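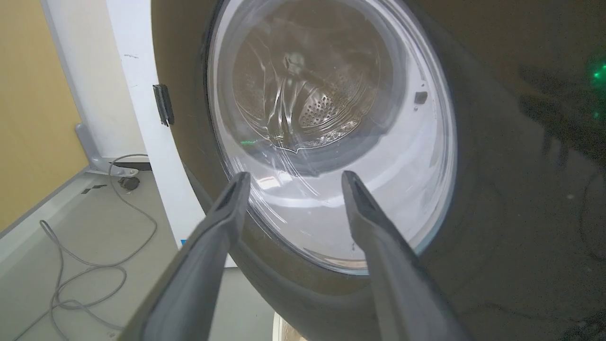
Stainless steel drum of a front-loading washing machine, seen through the door glass.

Search this site Search Advanced search Go

Tandby extends Cotum wool finish to machine-washable knitting yarns

May 2022. Tandby, a maker of finishing agents for wool, has extended its Cotum process to hand-knitting yarns. Until now the process was sold only for woven cloth. The first yarns treated with it come from the Ljungberg spinning mill and will reach yarn shops in 50 g and 100 g balls.

Wool felts when the scales on its fibers catch on one another under heat, water and movement. Most washable yarns are treated with chlorine and then coated with a thin resin, which holds the scales down but leaves a slick surface that many knitters dislike. Cotum uses no chlorine. The yarn passes through an enzyme bath, is rinsed, and is given a light coating that cures at 80 degrees Celsius. The treated yarn takes dye in the same range of shades as the untreated stock.

Trials began in January at the Stotitz test house. Knitted squares in 13 shades were washed on a wool program, dried flat and measured after each wash. Area shrinkage stayed within the limit set in the Cotum specification for all shades. Two dark reds released color in the first wash and have been held back from the launch range. They will be dyed again with a different fixing agent. 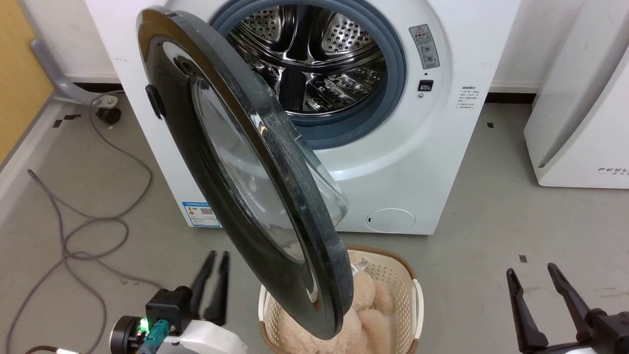 Care instructions for the yarn have been rewritten to match the trial results. Garments should be turned inside out, placed in a mesh bag and washed with a detergent made for wool. Fabric softener should not be used, as it weakens the coating. Felting depends on movement as well as heat, and the lifter paddles inside a front-loading drum raise and drop the load at each turn, so a short program with low agitation is advised. Spin speed should be set to the lowest available value. Knitters are asked to wash a test square before starting a large garment.

The Ljungberg range consists of 18 shades in two weights, sport and worsted. The minimum trade order is 300 balls, which may be mixed across shades. Shade cards and the full care sheet are supplied to shops on request. Undyed yarn on cones will follow for hand dyers and machine knitters once the second coating line is in operation.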